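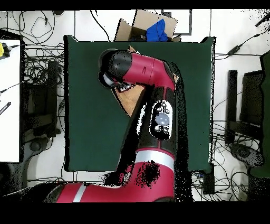
Kistel, the mail-order repair firm on the edge of Clulurine, has spent since March teaching a machine to do the part of the job its staff like least, and the staff have spent the same months learning to stay out of its way. The task is handling returned goods, which arrive in cardboard boxes and leave, if all goes well, in slightly neater cardboard boxes. The newest member of the returns department is red and black, works over a dark green table, and has a panel of buttons partway up its arm with a big round gray one in the middle. It has no chair. The people do, one on either side of the table, with a great deal of black cable on the floor beneath.

14 Aug 2024
By the Business Desk

Home Local Business Schools Sports Letters

The company said this week that the arm will move to regular shifts in the returns room next month. It was set up by Fekitz, an automation outfit from two towns over, and its work so far has been lifting items out of the box, putting them down, and waiting for somebody to agree that it did so.

Kistel takes in more than 3000 returns a month. Until this spring all of them were unpacked by hand by a team of 6. The team is still 6, though 3 of them now have "cell operator" on their badges and a raise that one operator described as "enough to notice if you were looking for it."

The job has changed more than the pay. Operators used to stand all day and talk. Now they sit, watch, and press a button when the arm hesitates. In one week in July it hesitated 603 times, according to a tally taped to the break room fridge. Management says the tally is unofficial. It has not been taken down.

Soft things are the main trouble. A hard plastic case gives the arm something to aim at, but a shirt or a blanket lands in a new shape every time it is dropped, and the machine treats each one as a fresh insult. Bath towels have their own procedure, two pages long, which ends with asking a person to do it.

Backs are better off, everybody agrees. Two workers who had been on light duty for months returned to the room this summer. Knees have had less luck, and the cables get most of the blame. Kistel has promised floor covers before the regular shifts begin. The same promise appeared in the May newsletter.

Ghoneim, the parts supplier that shares the building, is said to be watching closely and may order an arm of its own. Its loading crew has already asked whether theirs would come with a raise too.

Kistel says no jobs will be cut this year. Asked about next year, the company said it was very focused on this one.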